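Insurer's staff history goes on show, with some gaps

Gajdoš, the mutual life insurer, has opened an exhibition on its own workforce at its head office in Utumel. It runs until the end of October and is free to enter, provided you can get there between 10am and 4pm.

The company says the display draws on 1148 items from its archive: staff newsletters, pay slips, long-service badges and a good many snaps of people at dinners. Most of it concerns head office. The branch at Skuvinitz, which employed 222 people before it shut, gets two panels near the lifts. 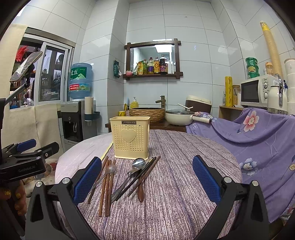

Does the exhibition deal with the Skuvinitz closure? Only in passing. One panel gives the year and calls it "a period of change". The redundancies are left out, and so is the petition staff handed in that spring. Gajdoš says the papers from those months are "still being sorted", as it also said when former clerks asked to see them for a reunion booklet.

The older material is better. A run of 63 newsletters from the typing pool has been laid out in full, complete with complaints about the heating and a long quarrel over who could use the side entrance. Whoever chose those pages had an eye for how an office really works. It is a pity the same eye wasn't allowed near anything more recent.

The company's claim to have been "a family from the first day" is repeated on three walls. Visitors may wonder how that squares with the marriage bar, which forced women to resign on their wedding day and is mentioned once, in small type, in a case about uniforms.
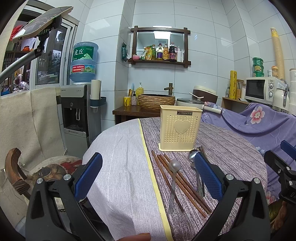

Yiran Lu thought that was too harsh - the newsletters alone were worth the bus fare, she said, and no firm was going to hang its worst year in the lobby. She would still have liked to see the pension letters.

Gajdoš plans to send part of the display to its Gemell office in the new year. It has not said whether the Skuvinitz panels will travel.

We use cookies to improve your experience on this site. By continuing to browse you agree to our use of cookies. Accept | Manage settings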